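Notes from the Sturkness Home Learners
September

Hello again, dear families! I hope the first weeks back have been gentle on everyone, and that you have found your pencils.

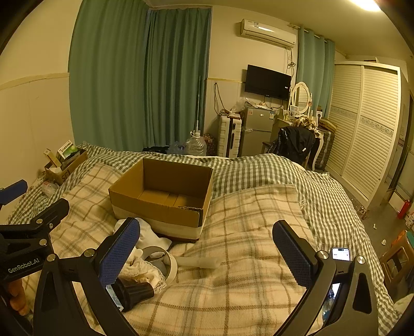 A Geography Program Worth a Look: Wanine Map Trails

Several of you asked me at the park day what we were doing for geography this year, and I gave such a rambling answer (the swings were calling) that I promised to write it up properly.

We have tried a good many things over the years. There was the big wall atlas, which we loved and never opened, and then the year of the salt dough continents, which my oldest still talks about and which I would rather forget. This past spring Cempaka Kwok lent me her copy of Map Trails, from Wanine, and we liked it enough that I bought the set for ourselves.

The program is meant for ages seven and up, though my six-year-old tags along happily with a box of crayons. You get a spiral-bound teacher book, a student book with 150 blank maps, and a little set of story cards. Each unit takes 2 weeks and follows a river from its source to the sea. The children draw the river first, then add the towns, then the hills, and by the end they can draw the whole thing from memory, or close to it! Azlan Entili, whose twins are working through it at a faster clip than we are, tells me his two now draw rivers on the backs of their math pages, and I'm afraid I have seen the same here.

What I like best is how little I have to get ready. I read the card over my coffee, we pull out the map, and off we go. Lessons run twenty minutes on a good day and somewhat longer when we get into an argument over what counts as a hill. There is a short reading list at the back of the teacher book too, and our library had most of the titles.

Now for my grumbles, so you don't think I'm being paid. The paper in the student book is thin, and markers go straight through it. Use colored pencils! The answer maps are printed rather small for eyes my age. And there is nothing in the way of tests, so if your family likes a quiz at the end of a unit you will be writing your own. Khairul Rondonuwu has made up a few and says he is glad to share them with anyone who asks.

The whole course has 14 units, so it fills a school year nicely with room left over for colds and visiting grandparents. One student book per child is needed, but the cards and teacher book can be passed down.

If you would like to leaf through it before you buy, I'll have our set with me at the library on Wednesday morning, in the children's room. Please come and say hello even if you have no interest in rivers whatsoever.

Warmly,
Wulan Mangundap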